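Grethe Kragh had promised to have the spare room clear before her nephew arrived, and by the second hour she had got as far as the jumper.

It was red, finely ribbed and older than the nephew. She had bought it in Mekport for 1540 kroner, a sum she had never mentioned to her husband and now mentioned freely, as he was dead. 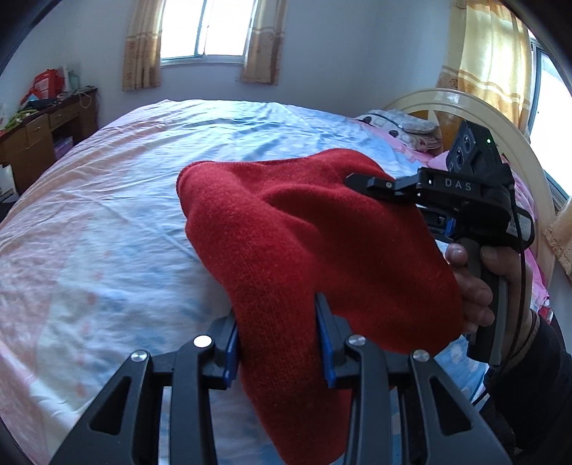
*The red one, over the bed.*

'Keep, give or bin,' said Fereshteh, who had come to help and brought a list.

'Fold,' said Grethe.

'Fold isn't on the list.'

So they folded it. It came out lumpy – everything Grethe folded looked like a parcel refused at the border – and went to the edge of the bed to think about its future. 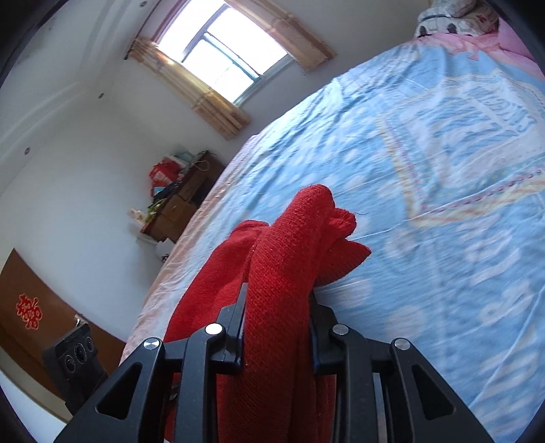
Mekport, April 2023

Dear Bjarke,

Your room is ready, apart from the bed. The sheet is the light blue one and the window gets plenty of sun. You will find a red jumper. It's yours, if you are cold. If you aren't cold, I shall open the window.

Your aunt,
Grethe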